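The second life of the office desktop

When the Nalcombe district offices replaced their desktops in May, 112 machines went onto pallets and left by truck. Of those, 111 had a serial number that matched the asset register. The odd one out had been swapped under warranty years earlier and the paperwork had never caught up.

The pallets went to Grivorow, a refurbisher on the industrial side of Judura. Its intake process is plain. Each unit is weighed, photographed and plugged in for a power-on test before anyone reaches for a screwdriver. Drives come out next and go to a locked cage, where they are wiped or shredded according to the contract. A machine with no drive is worth less, but the liability has gone with it.

Grading follows. Grade A is sold complete with a warranty of 6 months. Grade B has cosmetic damage and sells at a discount, mostly to schools. Grade C is broken down for parts. The grades are set by a stock program called Mets, which compares the cost of labour with the current resale price of the model and updates every Thursday. A unit can drop from B to C between arrival and inspection if the market softens.

The economics favour the parts bench more than buyers might expect. Memory, power supplies and processors keep their value longer than the case around them, and they are cheaper to post. A full tower takes up shelf space in proportion to its size. A tray of processors holds up to 100 and fits in a drawer.

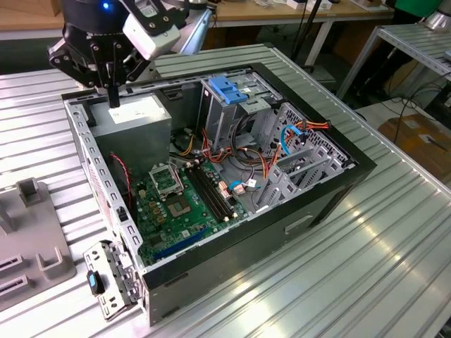
Grade C work has its own hazards, and most of them are small. Static is controlled with grounded mats and wrist straps. Power supplies are removed as sealed units and never opened, as their capacitors can hold a charge after the cord is pulled. The costliest mistakes happen at the processor socket. With the side panel off and the retention bracket flipped open, the gold contact area is exposed, and on boards where the pins sit in the socket, a dropped screw can bend enough of them to write off the board. Grivorow's bench rule is to fit a plastic cap as soon as the processor is lifted out - caps are saved from every new board that comes through the building. Capped boards are tested again with a known good processor before they are listed, and those that fail go to the metals bin with the cases.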